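**From the teleoperation group – Apr 3, 2023**

We are now in the second month of the table clearing work, and several people from the Trotusgate office asked what we are doing all day in the small room. So I will try to explain it in this issue, without too much technical language.

The task is simple to say. Somebody has finished eating, and the remains of the meal are on the desk. The robot should clear them. A person sits at the controls, moves two leader arms with the hands, and the two robot arms follow. Everything is recorded: the positions of the joints, the state of the grippers and the pictures from the head camera. Later the model learns from these recordings. We call one recording an episode, and at the end of last week we had 1,746 of them in the Darari folder.

I came to this work from machine tools, where you write down each movement and the machine repeats it. Showing is a different thing. The first week I was driving the arms very fast, because I wanted many episodes, and Krisztina Bakos had to remove a large part of what I made. The arm was jumping, stopping, going back. A person who watches can guess what I wanted, but the model copies also the hesitation. Now I drive slower and I decide before I start which arm will take which object. Krisztina removes much less.

Food is harder than the blocks and cups we had before. Shells are light and have a strange shape, and they catch on each other, so you want to take one and you get three. Thin plastic containers bend under the fingers. If you close the gripper as you would on a cup, the lid pops or the whole box slides away from you over the mat. Thulani Mnguni has the best hand for this. He comes in low, touches first with one finger plate, waits a very short moment, and only then closes. I asked him to teach it to the rest of us, and he said he can't explain it but we can sit next to him. So we sit next to him.

There was also a discussion about mixed tables. Murray Kennedy wanted each episode to have only one kind of object, so that the labels stay clean. Nhàn Mai wanted the desk to look like a desk after a real lunch. We tried both for a few days and at the moment we follow Nhàn. Crayfish shells, a used bowl and some blueberries still in their box can all be on the mat together, and the lamp and the tissue box stay where they are. 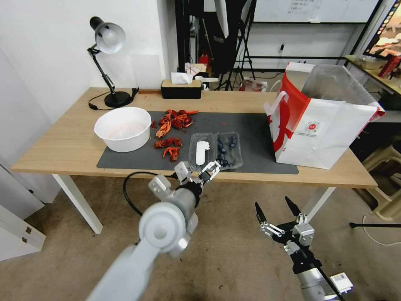 The labels are more work this way. For each episode the operator writes one sentence before starting, for example "put the shells in the bowl", and must then do only this and nothing else. It is very tempting to move the container a little when it is in the way – please don't, or write it in the sentence. Karthik Dewan reads the sentences every evening and sends back those which do not match.

Some practical points for those who come to help from Hasmont:

- Bring both leader arms to the rest position before you press record. If they start from another place, the robot arms make a sudden movement.
- Two people per session, one driving and one preparing the desk. Change after each hour.
- If you drop an object, pick it up with the arm and continue. Those episodes are useful, we keep them.
- If you touch the desk with your hand during recording, mark the episode as bad.
- Food waste leaves the room the same day.

The right leader arm still has some play in the wrist. Kubíček promised us the new part for May, and until then please use the left one for small objects when you can. The booking sheet for the room is on the shared drive, under "sessions", and the mornings have the most free places.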